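Kleine Fächer, große Freude – unsere Galerie zum Sortiertag

Schön, dass ihr hergefunden habt! Wer unsere Seite schon länger verfolgt, der weiß, dass im alten Lagerhaus am Kallport seit April fleißig ausgemistet wird, und zwar alles, was sich über die Jahre in Schubladen, Tüten und Keksdosen angesammelt hat: Samentütchen, Kärtchen, Knöpfe, Ersatzschrauben, Gummiringe und noch so manches, von dem man gar nicht mehr wusste, dass man es überhaupt besitzt. 507 Teile stehen inzwischen auf unserer Liste, und ich gebe gern zu, dass mir das Abhaken fast so viel Spaß macht wie das Sortieren selbst (wer solche Listen mag, wird mich verstehen).

Angefangen haben wir mit 3 großen Kartons aus dem Nachlass der Papierhandlung Brundard. Zwei davon sind geschafft, der letzte wartet noch, und in dem steckt erfahrungsgemäß immer das Kleinste und Fummeligste. Für solche Sachen mögen wir Fächerkästen am liebsten, die man einfach auf den Tisch stellt und in die man von vorn und von hinten hineingreifen kann. Der Inhalt darf ruhig ein bisschen herausschauen, dann findet man ihn auch wieder – eine Schublade macht man ja doch viel zu selten auf. 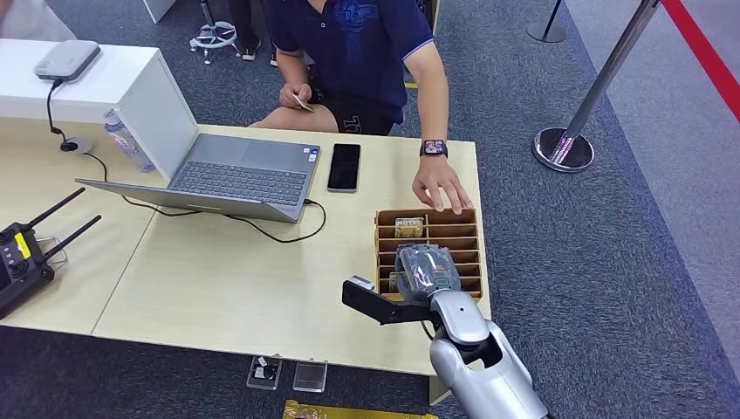

Am hellen Tisch mit dem Fächerkasten: ein beigegelbes Päckchen steht schon hinten drin, ein Kärtchen ist noch in der Hand. Der Laptop steht aufgeklappt daneben.

Die Liste führen wir übrigens ganz schlicht als Tabelle, mit einer Spalte für den Inhalt, einer für das Fach und einer für Bemerkungen, die mit Abstand die längste geworden ist. Da steht dann so etwas wie »zu schade zum Wegwerfen« oder »bitte noch mal nachfragen«, und bei den Postkarten aus Toledo steht einfach nur »behalten!«, mit Ausrufezeichen, und dabei bleibt es auch.

Ein Tipp noch für alle, die zu Hause selbst so einen Kasten füllen möchten: Fangt mit den flachen Sachen an und lasst ein paar Fächer frei, es kommt bestimmt noch etwas dazu. Und beschriftet erst ganz zum Schluss. Wir haben es beim ersten Kasten andersherum gemacht und durften die Hälfte der Schildchen wieder abknibbeln, was mit Fingernägeln allein wirklich keine Freude ist.

Weiter geht es mit dem letzten Karton, und danach ist das Regal im Raum Stastent an der Reihe. Bis dahin herzliche Grüße an alle Mitsortierer und Mitleser!

Eingestellt am 20.07.2024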